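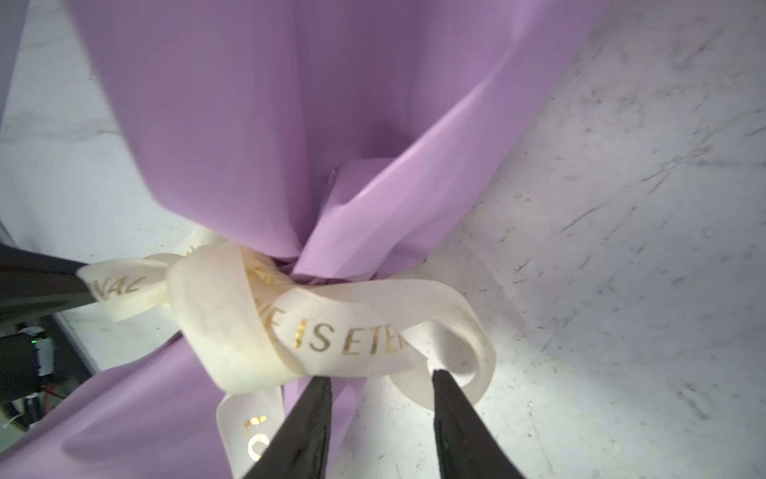

Vanden packs gift bouquets and wants two arms on the ribbon station by June. We spoke with the engineer who holds the equipment budget.

"The arms are the easy line," she said. "Fingers, brackets and cables are where the quote grows." Her plan allows 3000 dollars for spares, and 11 sets of fingertips come out of that first.

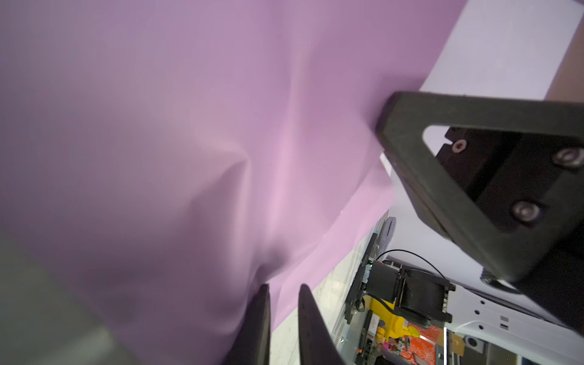
Paper is the harder material to budget for. It creases, and a crease cannot be reworked, so she books scrap against the trial. Satin ribbon is bought by the roll — 60 meters at a time.

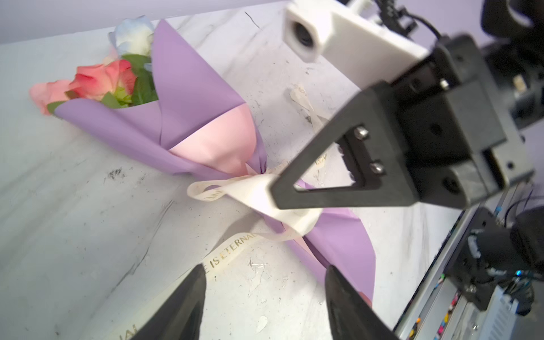

Artificial bouquet with printed ribbon, finger bracket at right.

She compared bids from Stunano and Trarudura on one point, delivery of replacement parts. "A cheaper arm that waits on a bracket is an expensive arm."

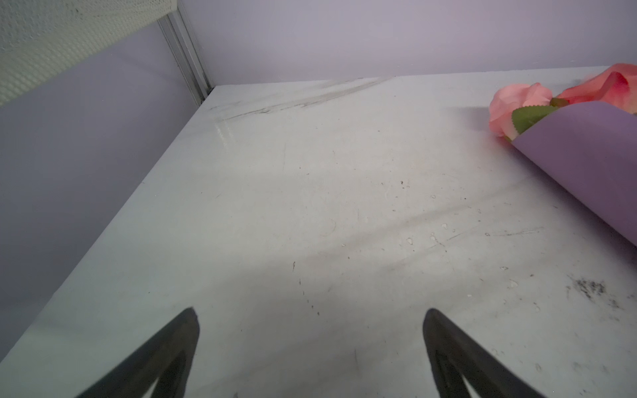

Work surfaces get their own line. "Scuffs show up in the camera view. I want a top we can swap." Lighting is still unpriced, and she expects that figure before the order is signed.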